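Última revisión: 2019-12-08

# Preguntas frecuentes del taller de teñido natural Nornadance

Escribo estas respuestas yo misma, Irena Olszewski. El español no es mi primera lengua, por eso pido paciencia si alguna frase suena un poco rara. Si algo no se entiende, prefiero que me lo pregunten por correo antes de estropear una madeja.

## ¿Qué fibras puedo traer?

Lana, seda, alpaca, lino y algodón. Las fibras sintéticas no las aceptamos en los cursos. Una mezcla con poco nailon, como la que se vende para calcetines, se puede teñir, pero el color queda más pálido de lo que se ve en nuestras muestras.

La lana tiene que venir en madeja y no en ovillo. La madeja se ata en cuatro puntos con un hilo de algodón, flojo, en forma de ocho. Cuando el nudo está demasiado apretado queda una marca blanca en ese lugar, y esta marca después no se quita.

## ¿Hay que lavar la lana antes?

Sí, siempre. También la lana que se compra «lista para teñir». Se deja en agua tibia con un poco de jabón neutro durante la noche y se aclara por la mañana. No hace falta secarla, puede venir húmeda en una bolsa.

## ¿Qué es el mordiente y puedo trabajar sin él?

El mordiente es la sal que ayuda al color a quedarse en la fibra. Nosotros usamos alumbre. Para una madeja de 500 gramos calculamos el alumbre según el peso en seco, por eso es necesario pesar la lana antes de lavarla y escribir el peso en la etiqueta. Este es el error que más veces encuentro en las bolsas que llegan: la etiqueta tiene el nombre, pero el peso no.

Sin mordiente se puede trabajar con cáscara de nuez, que tiene muchos taninos. Con la gualda o con la rubia yo no lo recomiendo.

## ¿Por qué mi rojo salió naranja o marrón?

La rubia es una planta delicada con la temperatura. Si el baño hierve, salen los tonos marrones de la raíz y el rojo se pierde. Hay que calentar despacio, durante más de una hora, y mantener el baño sin burbujas. También el agua tiene importancia: con agua muy blanda el rojo se va hacia el naranja, y se puede corregir con una pizca de carbonato de calcio.

Para el verde no tenemos una sola planta. Primero teñimos de amarillo con gualda y después pasamos la madeja por la tina de índigo. El verde oscuro pide dos o tres inmersiones cortas, con descanso al aire entre una y otra. Una inmersión larga no da el mismo resultado y el color se va luego con el roce.

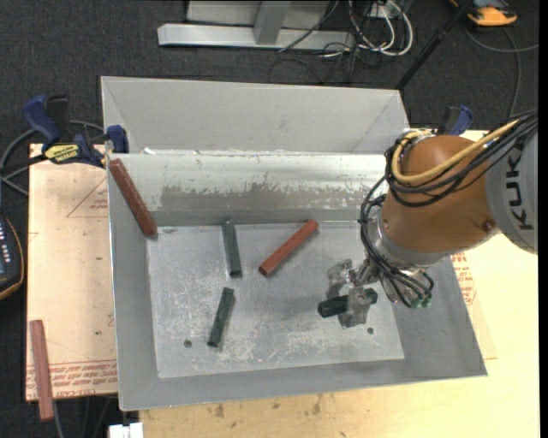 Birutė Rebane escribió que a ella el verde le sale mejor al revés, primero el índigo y el amarillo encima, porque así puede decidir al final cuánto amarillo quiere. Tiene razón en que este orden deja más control. Yo sigo con el mío en los cursos para principiantes, porque la tina de índigo es alcalina y quiero que la gente la toque solamente al final, con la lana ya preparada y con calma. Quien ya tiene experiencia puede pedir el otro orden.

## ¿El color resiste la luz y los lavados?

La rubia, la gualda y el índigo son resistentes si el trabajo está bien hecho. La cúrcuma y la remolacha no lo son, y por esta razón no las enseñamos, aunque me las piden mucho. Lavar a mano, con agua fría y jabón neutro. El vinagre en el último aclarado no fija nada y puede cambiar el tono de algunos amarillos.

## ¿Cuánto dura el curso y cuántas personas hay?

El curso básico dura 2 días. El precio es de 64 euros e incluye los tintes, el alumbre y el delantal. La lana no está incluida. Los grupos son pequeños y a cada persona le corresponde una olla.

En mayo hacemos además el curso de plantas frescas, que lleva Weronika Lis y que se llena muy pronto. Para este hay lista de espera.

## ¿Puedo usar las ollas de mi cocina?

No. Una olla que se ha usado para teñir no vuelve a la cocina, tampoco si está bien fregada. El acero inoxidable es el mejor material para empezar. El hierro oscurece los colores y el aluminio los puede cambiar un poco, y esto a veces se busca, pero hay que saberlo antes.

## ¿Venden las madejas ya teñidas?

Sí, bajo encargo. El número de cada baño está escrito en la faja, por ejemplo 2967. Conviene guardar la faja hasta terminar la labor, porque dos baños de la misma planta nunca son iguales y no puedo prometer repetir un tono.

## ¿Se puede cancelar una plaza?

Se puede cambiar por otra fecha o pasarla a otra persona sin coste. Para esto hay que escribir a Lucyna Szewczyk, que lleva las inscripciones, e indicar el nombre de la persona que viene en su lugar.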